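Search this site
Search

Filed under: Hand tools > Drivers and bits > Long reviews

Skovero 24-Piece Precision Driver Kit: Long-Term Review

By Edgardo Rivera
2025-05-18

The Skovero kit consists of a ratcheting handle, a 24-bit set in 4 mm hex, a flexible extension, and a hinged plastic case. I bought it at retail in January and have used it since then for laptops, desktop cases, two game controllers, a label printer, and a sewing machine that needed its bobbin cover screws replaced. It took over from a Granico set I had used for seven years, and most of the comparisons below are against that set.

Handle

The handle is anodized aluminum with a knurled grip section and a free-spinning end cap. The cap bearing is good. It carries palm pressure without binding, and there was no side play when new. A small amount has developed since. I can feel it when I look for it and not otherwise.

The ratchet has 20 teeth, giving an 18-degree swing. That is coarse for a driver of this size. In an open space it makes no difference, but inside a printer chassis, where my wrist had very little room, I often could not reach the next tooth and ended up locking the ratchet and lifting the bit between turns. The Granico had no ratchet at all, so I was no worse off, but anyone buying the Skovero for the mechanism should know how wide the step is.

The direction collar has three positions: forward, locked, reverse. The detents are firm. The markings are laser etched and have not worn. I would have preferred a raised mark for locked, as it is hard to confirm by touch with gloves on.

Bits

The bits are listed as S2 steel, with no hardness figure on the packaging. The selection covers Phillips, slotted, Torx, Torx security, hex, pentalobe, and one tri-wing. The PH0 and PH1 get most of the work here and both are still usable. The PH1 shows rounding at the tips of the flutes, visible under a loupe, and it has started to cam out of tight case screws if I do not lean on it. The PH0 looks close to new.

Torx fit is the best part of the set. The T5 through T10 all seat fully with no rocking, and the T8 will hold a screw horizontally by friction alone. The slotted bits are less good. The 2 mm blade was ground slightly off center on my copy, enough to see when it spins, and it walks out of shallow slots. Support sent a replacement bit after one email. The replacement was straight.

There is no PH00 shorter than the standard length, and no nut driver. The omission of a 5 mm nut driver is a nuisance for desktop work, where standoffs come out with the screw and have to be put back. I keep a loose Drenum socket in the case for this. It fits the Skovero handle without an adapter.

Retention and magnet

Bits are held by a magnet and a light spring clip. Retention is strong enough that a bit will not stay behind in a tight screw head, which was a constant irritation with the Granico. The cost is that changing bits takes a definite pull, and the short bits are hard to grip with oily fingers.

The magnet carries through to the tip well enough to lift an M3 case screw vertically. It will not hold a longer 6-32 screw at an angle. For deep recesses I still start the screw with tweezers.
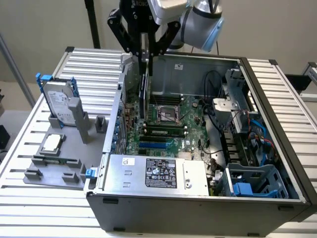

Flexible extension

The extension is a wound steel shaft in a plastic sheath. It is adequate for running in a screw that is already loose. Under any real torque it winds up, stores the load, and then releases it suddenly, and I would not use it to break a screw free. I slipped with it once and scratched a painted panel. It has stayed in the case since then, and I use a rigid 100 mm extension from an older set instead. A rigid extension should have been included at this price, even if it meant dropping the flexible one.

Case

The case is the weakest part. The bit tray is molded in a soft plastic and grips well, but the bit sizes are printed on the tray in pale gray ink on a dark gray background, and under a bench lamp they are close to unreadable. I went over the ones I use most with a paint marker. The hinge is a living hinge and has begun to whiten along the fold. The latch still closes properly.

The tray lifts out, and there is a shallow compartment under it that holds screws. It has no dividers, so it is fine for one job at a time.

Alternatives

El Fassi sells a similar handle with a finer ratchet and a better printed tray, but the bit selection leans toward slotted and hex, and there is no security Torx. I borrowed one for a week. The ratchet is clearly nicer – quieter and with less back drag – and the bits are softer. The T6 twisted visibly on a hinge screw that the Skovero T6 removed without marking.

The Granico set is still sold with a fixed handle. For occasional use it remains a reasonable purchase, and the long bits reach places the Skovero cannot without its extension.

Verdict

For: Torx fit, bit retention, end cap bearing, support response.
Against: coarse ratchet, unreadable tray, no nut driver, poor extension.

I would buy the handle and bits again and put them in a different case. Replacement bits are sold singly, and I have a second PH1 on order. If the hinge fails I will add a note to this page.

Contact | Corrections | Copyright 2025 Edgardo Rivera | Back to top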